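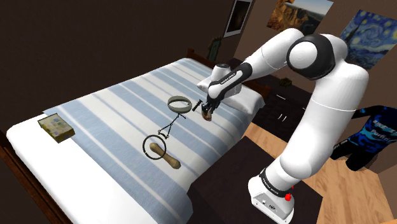

Notes for the September talk, Paston branch library, evening session
Speaker: Welington Paiva
Working title: Sleeping better in a small bedroom

Slide 1. Welcome
Thank people for coming. Say where the restrooms are and that the doors close at 9. Mention that I ran a bedding shop for 29 years and that I'm not a doctor. If anyone has a medical problem with sleep, they should take it to their own doctor. I can talk about beds, rooms, light and noise.
Ask for a show of hands: who slept well last night? Wait for it. Don't comment on the number.

Slide 2. What I heard in the shop
People came in asking for a new mattress. A lot of them needed one. Many others had a decent mattress in a room that was too warm or too bright, and I sold them curtains.
Tell the Kershaw Street story here. Couple in a second-floor apartment, third mattress in 6 years, streetlight right outside the window. Lined curtains fixed most of it. Keep this under two minutes. Last time I ran long and had to skip the pillow part.

Slide 3. Temperature
Most people sleep better in a cool room. Turn the heat down an hour before bed. If you share the thermostat with someone who is always cold, give that person the extra blanket and leave the dial alone.
Two thin blankets are easier to manage than one thick one. You can push one off at 3 a.m. without waking up all the way.
Pass around the two fabric squares, the cotton one first. Get them back before moving on.

Slide 4. Light
Cover the obvious sources, then lie down in the dark for ten minutes and look for the rest. Chargers, clock faces, the gap under the door. A rolled towel works for the door.
Someone always asks about sleep masks. They work for some people. Get one with a wide strap and try it during a nap first.

Slide 5. Noise
Steady sound bothers people less than sound that starts and stops. A fan is cheap and most homes have one already. Put it across the room, pointed at a wall.
Earplugs: foam ones, rolled thin, held in place until they expand. Demonstrate with the spare pair. Say that you still need to hear the smoke alarm, and tell people to check that at home.

Slide 6. The bed itself
Mattress: if you wake up sore and feel fine after a week in a different bed, look at the mattress. Check the base too. A sagging slat feels exactly like a worn-out mattress, and a slat costs a lot less.
Pillow: side sleepers need a thicker one than back sleepers. Fold an old pillow in half. If it stays folded, replace it.
Sheets: wash weekly if you can. Thread count is mostly a sales number. I had a set on my shelf marked 3,000 and it was no nicer than the plain ones next to it. Pause — this usually gets a laugh from anyone who has worked in retail.

Slide 7. Where the bed goes
In a small room, leave enough space on one side to get out without climbing. Keep the head of the bed off an outside wall if you have the choice. Don't block the heating vent. Show the floor plan of my own back bedroom and point out the door swing, which I got wrong the first time.

Slide 8. One change at a time
Ask everyone to pick a single thing from tonight and keep it up for two weeks before trying another. If you change five things on the same night you won't know which one helped.

Questions
Leave 15 minutes. Repeat each question into the microphone for the back rows. If asked about brands, say I don't recommend any.
Handouts are on the table by the door. Lights and projector off before I leave, key back to the front desk.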